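Print this thread | E-mail to a friend

Room setup robots – anyone else's hotel doing this?
Started by kstamato, August, 6:40 am
Housekeeping & Back of House board

kstamato
So Brorkilside signed with Plodico. Robot does the room setup now – toiletries, mug, water. Strip and clean is still us. 96 rooms on my side, 4 of us on the morning shift same as before. Manager (Angus Trevaskis, some of you know him) says no cuts. Anybody further along with this? What changed?

lindalva_L
We've had them since spring at Daltden. No one let go here. But the job is different. I used to finish a room and close the door. Now I do the bed and bath, leave, and somebody else checks the shelf later on a tablet. Feels like half a room all day.

helmyfan40
Half a room is fine with me. My back is better. Carrying water up and down the hall was the worst part and I dont miss it.

kstamato
OK but who checks? With us its whoever is free, so me. One of the rooms from this morning, shelf and counter: 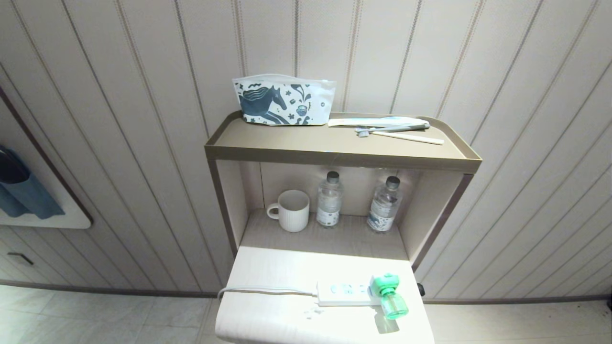 Shelf and counter, morning check. Posted by kstamato

Mug and both waters in the cubby, fine. But toothbrush lying across the packet on top? I would get written up for that. Trainer said "acceptable placement." Acceptable to who

ismael_f
Looks OK to me. Everything is on the shelf, bottles are standing up. You're being picky.

lindalva_L
He is not picky. Guest sees that first. And the little white bits on the counter by the green plug-in – whose job is that now? Setup or cleaning? At our place that was a two week argument.

ismael_f
Fair on the counter. Still say the toothbrush is nothing. I've seen people do worse at 3 pm on a full house.

kstamato
Sure but people get told about it. Who do I tell here, the tablet?

e_damasceno
Maintenance side, different chain. Get it in writing who owns the countertop, and who gets paid for checking. We got a small bump for tablet duty but only after we asked. Twice. They told us nearly 2000 setups logged the first month so they had the numbers to look at.

helmyfan40
We got nothing for tablet duty lol

lindalva_L
Ask then. Also ask for the check time to be in your room count, ours wasnt at first and everbody ran late.

kstamato
Good one, didn't think of that. Meeting with Angus at 2. Will post after.

Print this thread | E-mail to a friend

Recent threads
Linen cart wheels, where to buy
Tablet freezes on floor change
Split shifts in August – yes or no
Glove sizes again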